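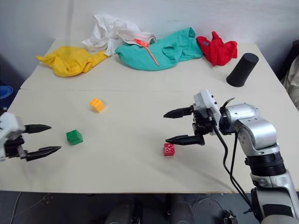 Youssra El Idrissi reckons I should stop ironing altogether and just hang everything up damp. Fair point, and I'll come to it. A few of you asked how I got the washing under control in a small flat with no garden, so this is a thread on drying clothes indoors. It's long. Mute me if you need to.

1/ Background. Second-floor flat in Ondorthorpe, north-facing, no tumble dryer and no room for one. Two adults, one child. From October to March nothing goes outside. For the first winter the bedroom wall had black spots behind the wardrobe by Christmas and the towels smelled like a pond.

2/ The biggest change was the spin. I'd been using the default cycle for years. Our machine is an old Gape and the default spin is low. I now run a second spin on its own at the end, top speed, for everything except wool. Jeans used to take three days on the airer. They now take a day and a half.

3/ Smaller loads. I used to fill the drum and then find I had nowhere to hang it all, so things got doubled over and stayed wet in the fold. One airer's worth per wash, no more. It means more washes in the week but each one gets dry.

4/ Shake each thing out hard before it goes up. My nan did this on the back step and I thought it was a habit from the mangle days. Sleeves pulled straight, pockets out, hoods opened up. Drawstrings hang down free so the channel dries too. T-shirts by the hem.
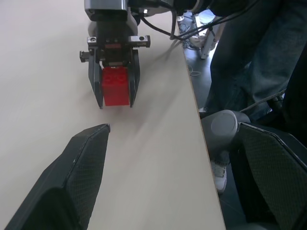 5/ Where the airer goes
Not in front of the radiator. I know. The radiator warms the back of the clothes and the rest of the room stays cold and wet. Mine stands in the box room with the door shut and the window open a crack at the top. Leave a hand's width from the wall all the way round.

6/ Dehumidifier. We bought a secondhand Wultitz for the box room. It's loud and it's ugly and I wouldn't be without it. I empty it before bed and again in the morning. It cost less than the mould paint I'd already bought. If you get one, clean the filter. I left mine for a whole winter and it was like a felt slipper in there.

7/ Airers. I've had three. The first was a concertina type that folded up on its own, usually with wet sheets on it. The second rusted and left orange lines on a school shirt. Current one is a Skunditz with plastic-coated rails — 18 of them — and it's still upright, so I have no complaints.

8/ Sheets go over the top of the bathroom door, turned once halfway through. Duvet covers I take to the launderette by the chip shop. Life is short.

9/ Arwel Edwards asked about running costs. I can only tell you what our own meter does. I kept a note of it last winter and the washing came in well under the heating, even with the dehumidifier on every evening. Your flat will be different.

10/ Back to Youssra. I tried hanging shirts damp on hangers from the shower rail. Works for cotton if you do the buttons up. Doesn't work for linen, or for me, as I forget they're there and have a shower.

11/ Last bit is putting it away. Dry washing left in a heap creases again and somebody has to deal with it twice — usually me.

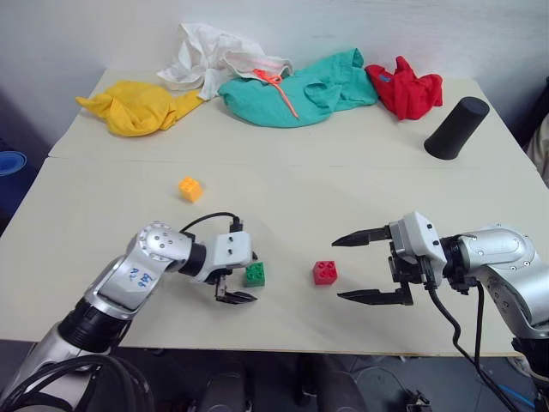 Yellow, white, teal and red. All still to be folded.

12/ Next thread will be on getting the smell out of towels. Replies are open if you've got a method that isn't vinegar.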